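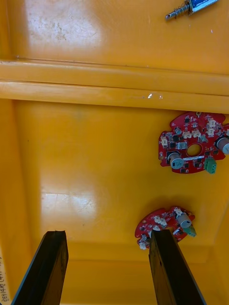

Red boards in the yellow bin, with the gripper above them.

For two weeks our kitting cell at Denoven made the same fault. The robot took a board from the bin and carried it to the steel tray, and then it let go a little too early. The board fell on its edge. The first time we thought it was bad luck. After 30 such drops in 1000 picks I stopped the cell and wrote the fault report. 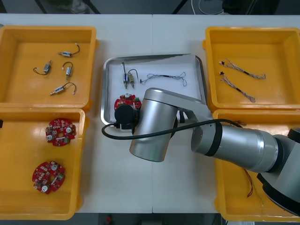 Denoven | Assembly Automation Department

I first suspected the Ralo controller, because it was the newest part. I changed the release delay to 200 milliseconds and it helped nothing. Then I looked at the height. The program held one release height for all parts, and that value was taught with a wire harness. A harness is soft and forgives you. A board does not.

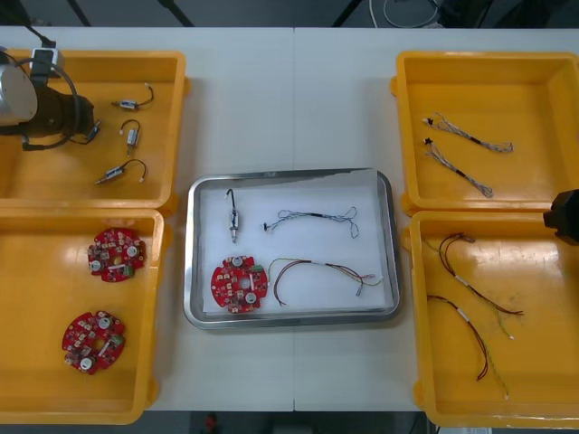 Reisinger wrote to me that they had the same trouble last July, and that they solved it with a separate height for every part type. They also advised to check the finger pads, which I had not done.

The pads were worn, more on the left side. I ordered new ones from Satano and taught the heights again, one part after another. It is slow work, and during teaching the arm must stay in reduced speed.
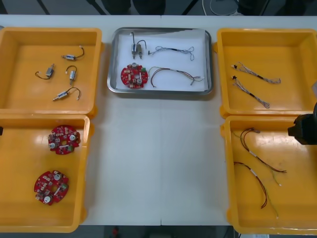 With the new heights I made 71 board picks and had no drop. I will not close the report yet. The dropped boards are still waiting for the electrical test, and I want to see a full shift with the new pads first.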